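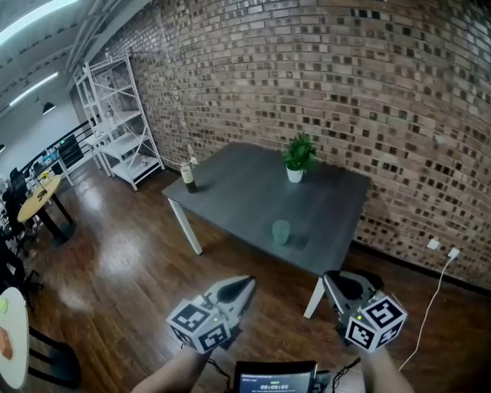 *Abb. 1: Grauer Tisch vor gebogener Ziegelwand. Pflanze, Becher, Flasche. Bitte bis zur Übung mitbringen, ausgedruckt oder im Kopf.*

# Handout 4: Der Tisch an der krummen Wand

Seminar »Einrichten und Aufräumen — Grundlagen der Raumpflege«
Tegan Partington, Stand 27. Mai 2019

## 4.1 Worum es geht

Letztes Mal ging es um volle Räume. Volle Räume sind dankbar: Man nimmt etwas weg, und alle klatschen. Heute kommt der schwierigere Fall, nämlich der Raum, in dem wenig steht und das Wenige trotzdem nicht weiß, wohin.

Abb. 1 begleitet uns durch die Sitzung. Ein rechteckiger Tisch, eine Wand, die sich der Zusammenarbeit mit rechteckigen Tischen verweigert, und drei Gegenstände auf der Platte. Wer jetzt schon »Das ist doch in Ordnung so« denkt, darf das weiter denken, soll es in der Übung aber begründen.

## 4.2 Gerade Möbel, gebogene Wände

Merksatz aus Handout 2, zur Erinnerung: *Ein Möbel steht an der Wand oder im Raum.* Die gebogene Wand macht aus dem Merksatz eine Verhandlung. Ein gerader Tisch berührt eine nach innen gewölbte Wand bestenfalls mit den Ecken und eine nach außen gewölbte irgendwo in der Mitte. Der Rest ist Zwickel.

Der Zwickel (Prüfungsstoff!) ist der Spalt zwischen gerader Kante und Bogen. Er sammelt Stifte, Krümel und Ladekabel, und zwar in dieser Reihenfolge. Im Projekt Grollow haben wir damals im Juli ein Sideboard abgerückt und 43 Büroklammern gefunden, dazu einen Löffel, den niemand vermisst hatte. Gebräuchliche Lösungen:

- **Abrücken.** Mindestens so weit, dass ein Besen durchpasst. Weniger ist kein Abstand, sondern Nachlässigkeit.
- **Schräg anstellen.** Sieht entschlossen aus. Funktioniert nur, wenn der Laufweg es verzeiht.
- **Runder Tisch.** Löst das Problem und schafft ein neues, sobald jemand Papier darauf sortieren will. Links hinten in Abb. 1 steht einer mit heller Holzplatte auf schwarzem Fuß. Auch auf ihm liegt schon wieder Kleinkram.

Maßanfertigung wird in jeder Gruppe vorgeschlagen, meist von jemandem, der noch keine bezahlt hat. Im Haus Ruddock stand am Ende eine 202 cm lange Platte mit Bogenkante. Sie passt wunderbar an genau eine Wand der Welt. Die Bewohner sind inzwischen umgezogen.

## 4.3 Die Wand redet mit

Die Ziegelwand in der Abbildung ist rotbraun, und viele Steine sind zurückgesetzt oder dunkler, sodass eine Art Schachbrett entsteht. Für uns heißt das zweierlei.

Erstens: keine Deko davor. Ein Muster dieser Lautstärke braucht keine Unterstützung durch gerahmte Sprüche. Ein grauer Tisch mit weißen Beinen ist davor eine vernünftige Wahl, er hält sich heraus.

Zweitens: Wo Steine zurückspringen, wohnt Staub. Planen Sie bei Reliefwänden die Pflege mit ein, weicher Aufsatz, von oben nach unten, *vor* dem Boden. In der Troststead-Gruppe hat man es umgekehrt gemacht und dann den Boden ein zweites Mal gewischt. Auch das ist eine Form von Lernerfolg.

## 4.4 Drei Dinge auf einer Platte

Wir unterscheiden im Seminar Bewohner, Gäste und Durchreisende.

| Status | Kennzeichen | In Abb. 1 |
|---|---|---|
| Bewohner | darf bleiben, wird beim Wischen angehoben | Topfpflanze im weißen Topf |
| Gast | hat einen Anlass, geht danach | blassgrüner Kunststoffbecher |
| Durchreisender | gehört woandershin | dunkle Flasche mit hellem Etikett |

Über die Zuordnung kann man streiten, und in jeder Gruppe wird gestritten. Die Flasche hat Fürsprecher. Unstrittig ist ihre Lage: Sie steht an der linken Tischecke. Ecken sind die Stellen, an denen Hüften vorbeikommen. Glas gehört von dort weg, egal welchen Status es genießt.

Der Becher steht weiter vorn auf der Platte und ist durchscheinend. Durchscheinende Becher werden gern übersehen und dann mit dem Ellenbogen gefunden. Für die Pflanze gilt: Sie soll weit genug hinten stehen, um nicht zu stören, aber so, dass man zum Gießen nicht über den ganzen Tisch turnt. Wer turnt, gießt nicht. Ich spreche aus Erfahrung und von einem Farn.

## 4.5 Kabel und Steckdosen

Rechts vom Tisch sitzen unten an der Wand zwei weiße Steckdosen. In der rechten steckt ein weißes Kabel, das über den Boden davonläuft. Auf poliertem, rotbraunem Holz ist Weiß immerhin gut zu erkennen, das muss man ihm lassen.

Vorgehen bei Bodenkabeln:

1. Feststellen, was am anderen Ende hängt. Es ist erstaunlich oft nichts.
2. Hängt etwas daran: an der schwarzen Sockelleiste entlangführen, nie quer durch den Laufweg.
3. Hängt nichts daran: ausstecken, aufwickeln, beschriften. »Kabel« ist keine Beschriftung.

## 4.6 Das fast leere Regal

Hinten links sehen Sie ein hohes weißes Metallregal mit vier Böden, davor und daneben reichlich Gelegenheit, Dinge *nicht* hineinzustellen. Die wenigen kleinen Sachen liegen unten. Für Schweres wäre das richtig, Kleines gehört in Griffhöhe und in einen Behälter.

Die Pindano-Regel dazu: Ein leeres Fach ist eine Reserve und muss nicht »belebt« werden. Wer seine Reserve mit Kerzen füllt, hat beim nächsten Paket Kerzen *und* ein Paket auf dem Tisch.

## Übung (9 Minuten, zu zweit)

- Skizzieren Sie den Tisch und die Wand von oben. Zeichnen Sie den vermuteten Zwickel ein.
- Legen Sie für Pflanze, Becher und Flasche je einen Platz fest. »Küche« ist ein Platz, »irgendwo« nicht.
- Ein Satz zum Kabel.

Skizzen bitte mit Namen abgeben. Beim letzten Mal waren wieder zwei anonyme dabei, eine davon leider gut.

Zum nächsten Termin lesen: Handout 5, »Schubladen, Abschnitt Batterien«.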